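Sedthorpe Formulation Workshop
Bench notebook, nail colour
Jun 25, 2025

Purpose: to compare two candidate top coats for the Lumari sheer range over the milky base approved in March. Work carried out with Kastriot Perić.

Batch L was made up to 500 g using the standard resin blend. Batch M used the same blend with the finer Minami pearl pigment at the lower loading. Both were left to stand overnight before bottling, and both were shaken by hand for 2 minutes before use. Batch M had settled slightly more than Batch L but came back evenly.

Each top coat was applied in a single layer over two layers of base on plastic practice tips, 69 tips in all. Tips with visible dust or a flooded edge were set aside and are recorded on the separate sheet.

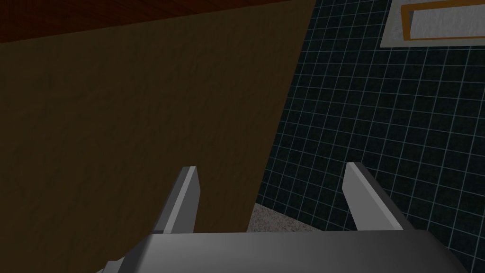
Batch L levelled well and gave the higher gloss. A faint yellow cast was noted against the white card, more marked on the longer tips. Batch M dried to a softer, cooler sheen, closer to what the Durance buyers requested. Brush drag was observed on the second stroke and should be looked at before any further work on shade.

The solvent smell of Batch M was judged stronger by both of us. The old wide brush was used throughout; the tapered one had not arrived.

Actions: repeat Batch M with slightly more solvent. Hold the order for 1,000 bottles until wear results are in. K.P. to check the lid liners for swelling.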